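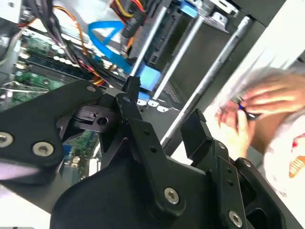 What happens to the people at a workplace when a robot takes over part of the work?

Most of them stay, and their tasks shift toward setup, inspection and the jobs the machine cannot finish. The computer refurbishing plant at Stinstead is a documented case. It is run by Drotier and handles used desktop computers from offices and schools.

Before automation, each technician opened a case, pulled the cables and removed the drives and memory by hand. The plant employed 75 people at the time. Under the Pramolon system, introduced in October, robot arms do part of the removal work at the benches, and 72 people remain on the payroll. Three retired and were not replaced.

Technicians now sort parts, read test results and take over when a connector sticks. Training lasts 45 hours. According to line supervisor Sheyla Lozano, complaints of sore wrists fell, but several workers found the new pace harder, as the arms do not slow down late in a shift. Pay grades were revised after talks over who is responsible for damaged boards.

The plant processed 1,664 computers in the first month.

Contact | Copyright Zapata Reference | Back to top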